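I read 17 novels for a regional fiction prize this year, and I kept the jacket copy for all of them in one folder. Reading the folder straight through took less than an hour. By the end I could not have told you which copy went with which book.

My complaint is about comparison. Eight of the 17 jackets described the novel as one part this famous book and one part that one. Two used the same pair. A reader who liked both of the older books now has two new ones to choose from and no idea how they differ. In fact one is a slow novel about a ferry strike and the other is told by a widow over a single night. Neither fact made it to the cover.

I understand how it happens. I wrote copy for a small press in Vondville for a few years, and the sales sheet had a box for comparable titles. The box was meant for buyers at stores, who need to guess how many copies to order. It is a fair question in that setting. The trouble started when we got tired and moved what was in the box onto the back of the book.

Hulo, the novel I'd most like people to find this season, suffers badly from this. It is set in a family grocery, runs to only 132 pages, and has almost no plot. A woman prices vegetables, argues with her supplier, and decides whether to sell the building. The best chapter is a delivery that arrives short. The jacket calls it "a sweeping saga of love and loss." There is very little love in it, and the only loss of any size is on the books.

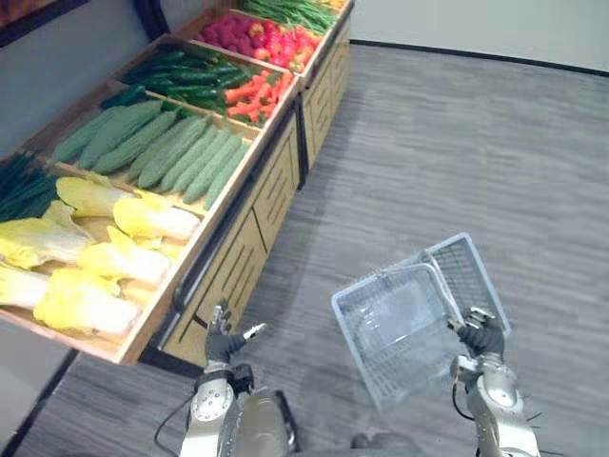

*Napa cabbage in the produce section.*

A person who buys it for the saga will be annoyed by page 60. A person who would enjoy a short, dry book about running a store will never pick it up. I can't see who is served by this, including the publisher.

Grarico, the press that put it out, does better with its translations. Those jackets tend to say where the book takes place, who is telling it, and what sort of problem they have. Sometimes the copy quotes a paragraph from the first chapter and leaves it there. I'd like to see much more of that. A paragraph of the prose tells me in ten seconds whether I can live with the voice, and no adjective can do it.

The usual answer is that plain copy doesn't sell. Maybe so. At Sivakumar, the bookstore where I do most of my buying, the staff cards under the shelves are as plain as can be. One from July said "Two brothers, a boat, a lot of fog. Funny in the middle." I bought that book on the spot. I have never bought one for being luminous.

I would also drop the quotes from other novelists, or at least hold them to one. They are favors, and most readers know it. The space could go to the setting, the length of time covered, and a line or two of the text. Copywriters can do this work perfectly well if someone lets them turn in a draft without the word "unforgettable" in it.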